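Earbuds and desk clutter: your questions

Does a bright case really stop you losing your earbuds?
I doubt it. Orange does at least show up on a black marbled top, where a black pair would vanish among the veins.

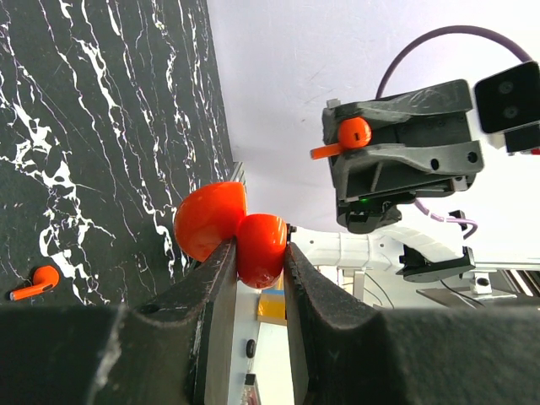 By Stella Mrema
Sat 6 July

Do I need the Drolness tidy tray?
No. A saucer does the same job, and I've had mine since December.

Where should small bits go?
In something with a lid. Red and white pieces left beside a ball will end up on the floor.
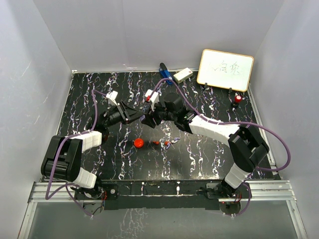 A little box at the back of the table would do, if people used it. Mine rarely do.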